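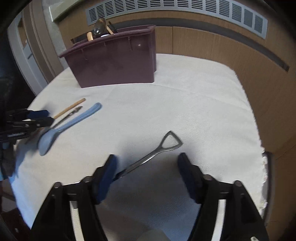 Changing the finger pads on a hand-held gripper

If your gripper has started letting go of thin handles, try new pads before you blame anything else. Ours get a fresh pair every February whether they look tired or not, and usually once more when the slipping starts to annoy me.

You will need a set of Cleletti soft pads, a small hex key, a lint-free cloth and a little rubbing alcohol. Set aside up to 32 minutes the first time - it goes much quicker after that, I promise!

Unplug the gripper and let the fingers fall open. Back out the screw behind each pad, but leave it sitting in its hole, as those little things love to roll under the bench (I have bought more spares from Kesano than I care to admit). Slide the old pad straight up and off. If it sticks, wiggle it gently and please don't pry with a screwdriver, or you'll chew up the plastic finger.

Wipe the bare fingertip and let it dry. Now is a nice time to look over the pivot pins too. Open and close the linkage by hand and feel for any grittiness.

Push the new pad down until it seats, then snug up the screw. Snug is plenty. Do the other side, close the fingers slowly and check that the pads meet evenly along their faces. If one leans, loosen it and start that side over.

Last of all, pick up something slim and smooth, like a spoon, 16 times in a row. If it slides, the pads are probably still a bit greasy from the packet, so wipe them once more and try again.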